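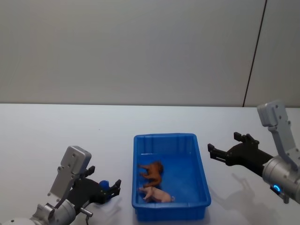

*Blue tray, white table*

**Drawer trays for small hardware: one size or mixed?**

**emasson_21**
I'm sorting M3 to M6 screws into plastic trays, 676 pieces after the last clear-out. Do you keep one tray size throughout, or match the tray to the part?

**Poulain_T**
One size. Mixed footprints waste drawer area. Mine are all on a 300 mm grid and any tray fits any drawer.

**lorente.b**
Disagree. A deep tray half full of M3 washers is slow to pick from. Shallow for washers and nuts, deep for anything over 25 mm long.

**Poulain_T**
Depth can vary. I meant footprint.

**lorente.b**
Then we agree on footprint. I'd still want a narrow one for set screws.

**Eskil_A**
Check draft angle before you buy. The Busari trays taper a lot, so the floor is smaller than the rim. Osura's are closer to straight but crack at the corners in a cold garage.

**emasson_21**
Garage is unheated, so Osura is out. Do labels stick to the Busari ones?

**Eskil_A**
Paper labels, no. Vinyl on the short end, wiped with alcohol first. Mine have held since August.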